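Mar 28, 2022

Woke up before the alarm and lay there working out the bus times. The early one to Iltham was canceled again, so I took the one that goes through the back villages. It adds half an hour but I got a seat on the left side and could see the river. It has dropped a lot. In February the lower path was still under water and today there were people walking dogs on it.

The reason for going was Aunt Efthymia's apartment. The lease is up and Despina and I had agreed to clear the kitchen and the hall closet between us. She had already done most of the closet by the time I got there. Three winter coats, a vacuum with no hose, and a shoebox of receipts from Politis, the fabric store, which closed when I was still in school. One of them was for curtain material, 32 yards. Neither of us can remember any curtains that would have needed that much.

We did the kitchen together. The good pans go to Despina. I took the coffee pot and the blue plates, except for two that had chips. Kai Kuhlmann from downstairs came up and bought the table and chairs for 400, which is more than we had hoped for. He paid cash and carried the chairs down himself. He said the new landlord wants 278 more a month from everybody starting this summer and that he is thinking of moving out too. I would be sorry about that. He was good to her, especially at the end.

Ate lunch standing up - bread, cheese, and the last jar of her pickled peppers. They were too salty, as always. I wrote down what I could remember of the recipe on the back of one of the receipts, but I am missing the part about the vinegar. Chrysoula might know.

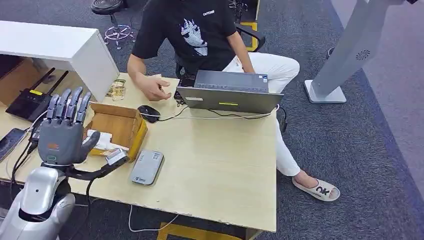

The box with the paper in it, on the desk.

Efthymia wrapped everything in tissue, even things that could not break. We went through a lot of it today. Buttons, a glass bird, keys with no labels. I kept the keys, which is silly. The letters from Charalambos Drakos were at the back of a drawer, tied with kitchen string. I had heard the name at family dinners but never more than the name. Despina wanted to read them right away and I did not. We settled on her keeping them until Easter and asking Chrysoula first, who is the only one left who met him.

Dropped two bags of clothes at the donation place on the corner. They would not take the pillows. Despina drove me to the station after that and we sat in the car for a while with the heater on. She asked if I was sleeping better. I said yes, mostly. My knee hurt from the stairs and I was short with her over the parking ticket, so I should call tomorrow and say sorry.

Home at 9. Made coffee in Efthymia's pot, too late in the day for it, and it leaks a little at the handle. Put the blue plates in the cupboard over the sink. They are wider than mine and the door does not close all the way.

To do: call the gas company, return Despina's tape gun, ask Chrysoula about the vinegar.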